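Before we sign for the door-opening robot 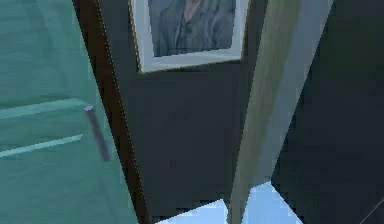
The Corano quote came back on Tuesday and it is longer than the last one, which I suppose is progress. Members at the Caditcombe site have asked where we stand, so I'll set it out as plainly as I can.

The offer is one mobile arm, software from Plillent, and a support contract that starts the day the crate arrives, whether or not anyone has opened it. The arm is meant to do the night round: open the corridor doors, check the rooms, close up again. We have 328 doors across the two buildings. The supplier's success figures come from simulated doors, and a simulated door doesn't swell in wet weather or have a closer that somebody has tightened with the wrong spanner. I asked how many real doors the software had been tried on. I was told the answer would follow. It has not followed yet.

I am not against buying one. The night round is dull work and we struggle to fill the shifts. But the budget paper going about treats the purchase price as the cost, and we have been caught that way before. Anyone who was here for the floor scrubbers will remember what the batteries came to in the second year. The paper has no line for spare grippers. It has no line for fitting pull handles where we still have round knobs, and the site survey counted 871 fittings of one sort or another that would need looking at. It allows 16 hours of training for the whole night team, which wouldn't get us through the emergency stop procedure if the scrubbers are anything to go by.

Pavlović have offered a lease instead. It costs more per month than we'd like, but the machine goes back if it can't manage our doors, and repairs are theirs to sort out. I would want to see the small print on "reasonable wear" before getting excited.

My suggestion is a trial on 20 doors in the east wing, picked by us, including the two that stick. If Corano won't agree to that before we pay a deposit, we should ask Pavlović for the same thing. The money stays in the equipment reserve until then. Comments on the budget paper are open until the end of June, and copies are in the site office. Please read the support contract as well, pages and all, especially the bit about software updates after year one.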